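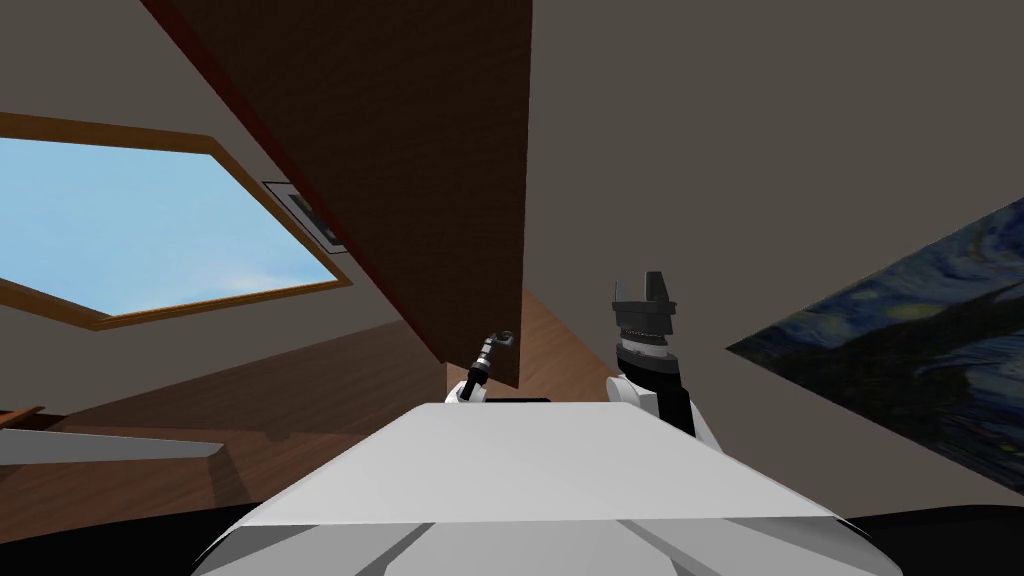

Shared Workshop Robotics – Handout for the Friday group
Notes by Hanan Salameh

Search this site... Go

Welcome back, everyone, and do pull a chair up to the heater! Tonight we stay with Ziline, our two-armed build, and we stay in the simulator, so the real motors can have a rest (and so can the neighbours).

Please load the room called Sfeir before you start. If your laptop is one of the slower ones, close everything else first and give it a minute or two. 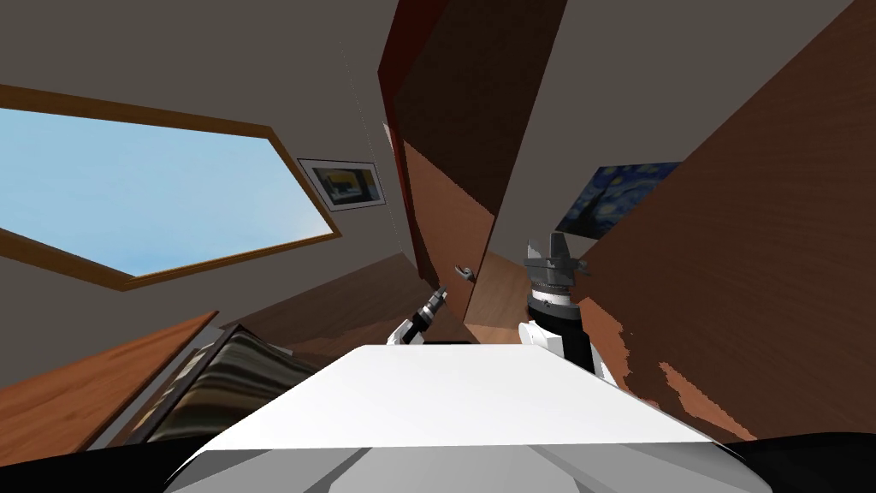 The joint file has 2,171 lines, and I really don't expect anybody to read them all. Look for the part headed "wrist" and check that your limits match the ones on the whiteboard. Last July I spent a whole evening hunting a fault that was one missing minus sign – so go slowly, and read the signs aloud if it helps.

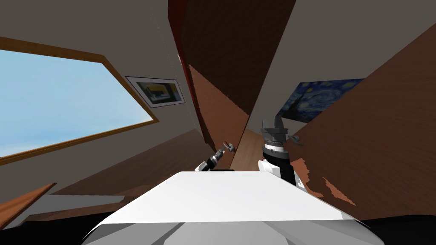 Once the limits are in, move one joint at a time, six small steps each way, and write down where the gripper ends up. Then swap notebooks with the person beside you. It feels a bit like school, I know, but a second pair of eyes is a lovely thing to have.
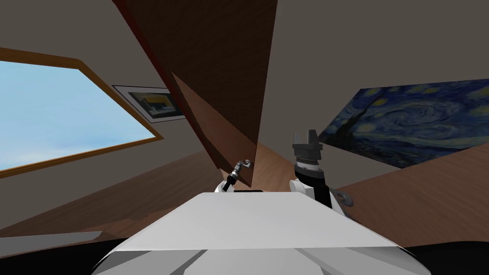

Fig. 4. Both arms in the simulator, grippers raised.

For next time: save your poses under your own name, and bring the Bavel cable if you took it home. Doors open at 7.

Print this page | E-mail this page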